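How to Get Water Rings and Haze Off a Table (and Which Tricks to Skip)

I have read the same nine-step article on table care more times than I care to admit, and it always ends with mayonnaise. I don't believe in mayonnaise. I have tried it on two tables and what I had afterward was a ring that smelled like a sandwich.

What follows is the short version of what has worked in my house, with my doubts left in. Wendell Castellanos, who refinished desks for Pruitt before I ever picked up a rag, read an earlier draft and disagreed with me on the hair dryer. I left that part alone.

First, find out what you own

Before you put anything on a ring, find out what the top is made of. A lot of tables sold as "wood finish" have a printed pattern over board, and no oil on earth will feed a picture of a tree. Get your eye down near the edge and look at whether the grain carries over the side or stops dead.
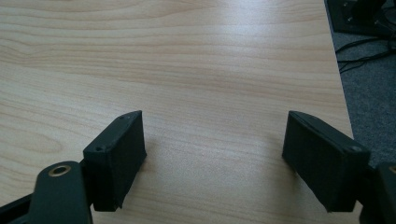
Grain is a poor witness by itself. Printers got good at it years ago. Long wavy bands, stretched ovals and tight little swirls like the ones on this pale top will talk most people into reaching for the lemon oil, and the pattern alone doesn't tell you if the oil has anywhere to go. Watch the glare too. A broad white patch of reflected light can pass for haze, so move your head before you start scrubbing. If the cloudy spot moves with you, leave it alone.

On laminate, use a damp cloth with one drop of dish soap, then a dry cloth. That's the whole job. If a mark survives that, try a paste of baking soda and water on a corner first, with no pressure. Skip the rest of this page.

White rings on real wood

A white ring is usually moisture caught in the finish. Start with patience, the one method with no product to sell you. Leave the spot uncovered overnight and look again in the morning.

If it's still there:

1. Lay a clean, dry cotton cloth over the ring. No prints, no logos.
2. Set an iron on low with the steam off and the tank empty.
3. Press for 5 seconds. Lift the cloth and look.
4. Repeat up to 8 times, letting the wood cool between rounds.
5. Stop if the finish feels soft or tacky.

Wendell says a hair dryer is safer. I think it's slower and people get bored and hold it too close. Take your pick.

Dark rings

Dark usually means the water got past the finish. I have no faith in any cream for this. I paid for a jar of Tultley ring remover and it made the ring shiny. You are looking at sanding and refinishing, or a bowl of fruit placed with care.

Keeping them from coming back

Coasters, sure. But hot dinnerware does its share of damage, and people who would never set down a bare glass will put a plate straight from the oven on the finish.
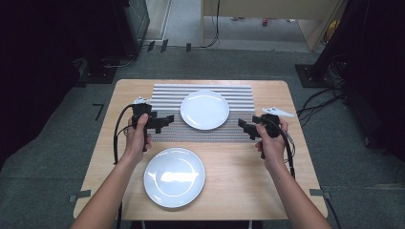

Futthorpe, January

I'm adding this part after a winter of testing at the kitchen table, mostly because readers kept asking about felt pads. Stick-on felt works under lamps and vases. Under plates it's useless — it soaks up water and holds it right where you don't want it. Two round white plates on a blond top look harmless enough, and cold plates with dry undersides are. Use a cloth or a cork mat for anything warm.

As for sealers, I put Traledix on one half of an old side table and nothing on the other. After a month of coffee cups I couldn't tell the halves apart. Maybe I applied it wrong. The label wants three coats and I gave it three coats.

Paste wax does help a little on real wood. Thin layer, wait until it looks dull, buff with an old T-shirt. Twice a year is plenty, whatever the can says.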